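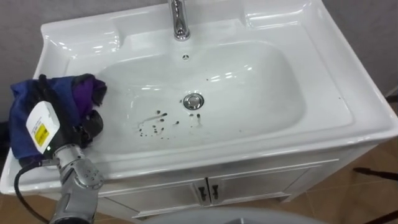

The hard part of teaching a robot to clean a sink is your own wrist. Lorna Cowie told me that in the first five minutes and I wrote it down and didn't get it. Got it by lunch. Cowie runs the teaching side at Kostimow, a small shop on the second floor of a former shoe warehouse, and she has spent most of the year driving one machine through one household chore by remote control. You hold two handles, you wear a headset, you move, it moves. A little late. You want to get at the dark specks down by the drain, and the cloth is bunched in the fingers over at the left rim, navy with a bit of purple folded on top, and everything in you says just swipe. Don't swipe. Swiping is how you lose the cloth.

"People come in and scrub like they're mad at it," Cowie says. "The arm copies mad very well."

The idea is old and simple. Nobody writes a program for wiping. A person does the wipe, through the machine, and the computer keeps the whole thing: joints, video, grip, timing. Then another wipe. Then more. Feed in enough and the thing is supposed to start doing it alone. How many is enough? Depends who you ask. Cowie's crew is aiming for 4,000 saved runs on bathrooms by October. They had 545 the morning I visited. She did not seem worried, or she hides it good.

A run goes like this. Reset the basin, new mess. Pilot says "on." Reach, lower, wipe, lift, let go. Pilot says "off." A good one takes roughly 22 seconds. A bad one takes longer and gets tossed, unless it's bad in a useful way, meaning the pilot fumbled and then fixed it. Those they keep. Cowie loves those. She has a seperate folder. 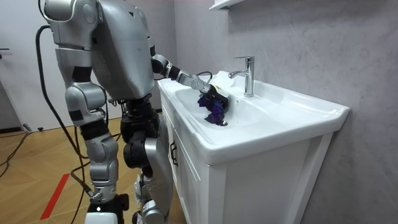
Down in the bowl with the purple cloth. The hand at work over the drain at Kostimow.

Othmane Naciri is the best pilot they've got, by Cowie's account and also his own. Former dental technician. Tiny movements, elbows pinned to his ribs. He doesn't look at the hand at all, he says, he looks at where the cloth is going to be. I watched him do six in a row without a word. Then he took off the headset and ate a whole sleeve of crackers.

"Ceramic is slippery and it's curved, so your push goes sideways," he says. "On a table you push down and down is down. In a sink, down is everywhere."

He tried teaching by hand first, at Brovard, his last job. Different method. There you grab the arm itself and walk it through the motion, and it remembers. Great for feel, he says, lousy for shoulders. Also you're standing in the way of the cameras the whole time, so the robot learns a kitchen with a guy in it. Some people swear by it anyway. Cowie thinks it's still the way to go for stiff jobs, a drawer, a jar lid. For cloth, no. Cloth wants fingers, and with remote control the pilot's fingers can run the robot's.

My turn. Three tries, that's what I was allowed. First one I closed the hand on air. Second one I got the cloth, felt like a genius, and pushed it up the wall of the basin. Third one I got to the drain and made two slow circles. Naciri said "okay" in the voice you use on a kid's parallel parking. That one was saved. I asked if it would really go in with the rest and Cowie said sure, the robot should see some amateurs too.

Is it worth it, all this, for a sink? She gets the question alot. The software, called Illel, doesn't care what room it's in, and her bet is that lessons from a basin carry over to tubs, counters, stovetops. A customer, Ochoa, which cleans rental apartments, wants a trial. No date set. Cowie wants to see it handle a faucet it's never met before she'll sign anything.

Naciri had the headset back on by then. "On," he said.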